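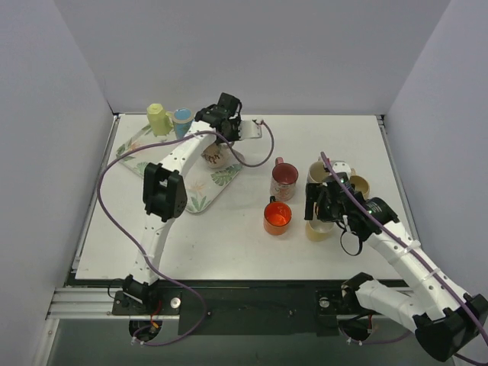 Tuva Tveit wrote to me that I should ask in this group before I buy anything, so I do that.

Limescale in mugs and in a pitcher, what works?
Posted by Linnea Strand

We moved to a house outside Flarkis in September and the water is very hard. In our old apartment I never had to think about it. Now all the cups get a gray-white ring inside after a few weeks, and the pitcher we use for drinking water has a rough layer at the bottom which I can feel with my finger. Normal dish soap does nothing. I have tried baking soda with a sponge, and it took the tea stain but the ring stayed.

The store sells a descaling powder called Dilter, but the package is made for coffee machines and I am not sure if it is good for things we drink from. Two of my mugs have a thin painted line in gold on the rim, so I am a little careful. Thank you for any help.

Njål Løken
Use vinegar. Always works.

Oda Fjeld
Baking soda is fine for tea, but limescale needs an acid, so it is normal that the ring stayed. I use citric acid from the baking shelf. One tablespoon in a liter of warm water, fill the mug past the ring, and let it stand for 38 minutes or so. Then wipe with a soft cloth and rinse well. If there is still something left, do it one more time and do not scratch with steel wool, because the scratches collect new stain faster.

For the pitcher you can make the same mixture and leave it overnight. Please check first what it is made of. Glass and glazed ceramic have been no problem for me, but I would not leave acid in aluminum or in anything with a crack in the glaze.

With the gold rim, keep the liquid under the line and do not put these mugs in the dishwasher. I lost the gold on a set of 14 cups from my aunt in this way, and it does not come back.

Randi Tangen
I agree with Oda about the acid. Vinegar does also work, but the smell stays in the kitchen, and in a pitcher with a plastic lid I could taste it for days. Never mix it with bleach.

What helped most at our place was to dry the cups with a towel directly after washing. I also empty the pitcher every evening and turn it upside down on the rack.

Linnea Strand
Thank you Oda and Randi. I bought citric acid and did the first mug, filled to just under the gold. The ring is almost gone after one time. The pitcher is standing until tomorrow.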